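The Pedaden Home Order Kit, after a summer of using it
by Banafsheh Daneshvar
Filed under: Storage, Reviews

I bought this one myself. Nitbridge, the store that carries it in the US, did offer me a discount code for readers and I said no, so if you've seen a code floating around with my name on it, it didn't come from me.

The Pedaden Home Order Kit is a set of small storage boxes with carrying handles, a roll of labels, a fold-out chart and a year's use of an app. The idea is that you stop storing things by room and start storing them by job. Everything you need to hem a pair of pants lives in one box. Everything you need to bleed a radiator lives in another. You pick up the box, carry it to the job, do the job, carry it back. The chart is where you write down which box is which, and the app is where you write it down again.

I have been reviewing storage products long enough to be tired of being told that my house is a system. It's a house. It has a hall closet with a vacuum in it and a drawer that won't close. But people kept writing to ask about Pedaden, and the product page shows 2,551 reviews with an average so high that I got suspicious and read a couple of evenings' worth of them. A great many were posted within days of delivery. "Can't wait to get started!" is a nice thing to say about a box. It doesn't tell me much about the box.

So I waited. The kit came in the spring, I set it up over one long evening, and I am writing this in August.

What you get

The basic kit has 5 boxes, all the same size. You can't choose a mix. If you want a bigger one you have to buy the large kit, which is also all the same size, only larger. This is my first complaint and I think it's the most serious one, so I'll stay on it for a bit. Jobs aren't the same size. Sewing things for a family that only ever sews on buttons will fit in a mint tin. Bike repair for two adults and a teenager will not fit in anything Pedaden makes. The instructions tell you to "let the box set the limit," meaning that if your bike stuff doesn't fit, you have too much bike stuff. I don't. I have a pump.

The lids are good. I'll give them that. They close with a firm snap and they've stayed that way, including on the box I used for picture hanging, which has been opened more than all the others put together. The corners are rounded, which costs you a bit of room inside but makes them easy to wipe out. I dropped one down the basement stairs, full of screws. The box was fine and so, after a fashion, was I.

The dividers are bad. They slide into grooves and they slide right back out again when you tip the box, so the screws you sorted on the bench are all one family by the time you reach the bathroom. I ended up putting a dab of glue on each one. You shouldn't have to glue a new product, and once you've glued it, it's no longer adjustable, and adjustable is the word printed largest on the carton.

The labels

There are 200 labels on the roll. For a set of boxes you could count on one hand. I understand why: a thick roll looks generous, and labels are cheap. But the adhesive is the kind that leaves a gray smear when you peel it, and peeling is what you will be doing in the first month while you find out that "Household, Small" isn't a useful name for anything. Write on masking tape until you've settled. Then use the labels, or just keep the masking tape, as I did on most of mine.

The app

Each label has a code on it. You scan the code, type in what's in the box, and later you can search your phone for "picture wire" and be told that it's in the picture hanging box.

I tried to be fair to this. I can imagine a workshop or a school supply room where it would help. At home, with this few boxes, it took me longer to unlock my phone than to open the lid. The app also has to be kept up. Every time someone takes the last of the picture wire, someone is supposed to tell the app. In my household that someone was me for a couple of weeks, and after that the app believed we owned a lot of picture wire.

The first year is included. After that it's a subscription, and I couldn't find the price anywhere on the outside of the box or in the leaflet. I found it inside the app, under a menu called "Your plan." When I wrote to customer service about this I got a friendly answer telling me that customers love the app. I had asked what happens to my list if I stop paying. I asked again. The second answer said the list becomes "view only," which I suppose is something.

The claim about time

Pedaden's leaflet says that the method "gives you back an hour a week." There is no footnote. I went looking for where the hour came from and found only a line on the company's site saying it was based on feedback from 4,000 homes. Feedback is people saying how they feel. I feel as though I save time when I take the back road into Arnton, and my husband has shown me on the dashboard clock that I don't.

For what it's worth, here is my own impression, and it's only an impression. Hanging pictures got quicker. We used to hunt for the level every time and now we don't. Sewing stayed the same, as the sewing things already lived together in a cookie tin like everyone else's. The box marked "Shoes" was a failure from the start because the shoe polish is used next to the back door and the shoe polish would like to stay next to the back door. By June it had moved back there by itself, and the box had been taken over by batteries.

That battery box is now the one we'd miss the most. You will notice it has nothing to do with the method. Batteries are not a job.

The handles

Most handled boxes at this price have a flimsy wire or a strip of webbing that bites into your fingers. Pedaden uses a fixed arch that stands up from the top of the lid. It's comfortable and it doesn't wobble, and you can grab it without looking. I carried the screws box up a stepladder with it and felt safe enough.

The price of that is stacking. With a handle that doesn't fold down, you can't put one box on another. The leaflet shows them in a row on a long, empty shelf, with a plant. If you have a long, empty shelf you may not be the person who needs this kit. I had to give up the whole upper half of a closet shelf to air. A folding handle would have solved it, and when I compared the kit with the Aoun set I reviewed last year, that was the main thing in Aoun's favor. The Aoun lids are worse, though. Two of mine have split at the hinge.

Who should buy it

If you rent and move often, maybe. If you do small repairs in other people's homes, I can see it, and I'd skip the chart. If you already have a few shoeboxes and a marker, try the idea with those first for a month. The idea is sound and it's also free. Put the things for one job in one box. My grandmother did it with biscuit tins and never charged anyone a subscription.

I'm keeping the boxes. I've deleted the app, and the chart went out with the recycling.

Good: lids, handles, easy to clean, tough.
Bad: one size only, loose dividers, smeary labels, doesn't stack, app price hidden until you're in.
Would I buy it again: one box, if they sold them singly. They don't.

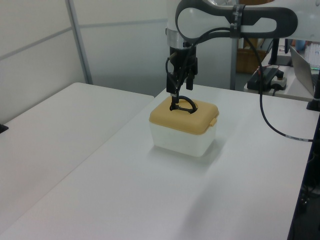 Touran Ghasemi wrote: I'd go easier on the chart. We taped ours inside the closet door and my kids do look at it, which they never did when I just told them where things were. Agree completely on the dividers. I didn't glue mine, I folded a bit of cardboard into the groove and that has held since spring, and you can still pull it out if you change your mind. Did you ever get a straight answer about whether "view only" means you can print the list? I've asked Nitbridge and was told to ask Pedaden, and Pedaden told me to ask Nitbridge.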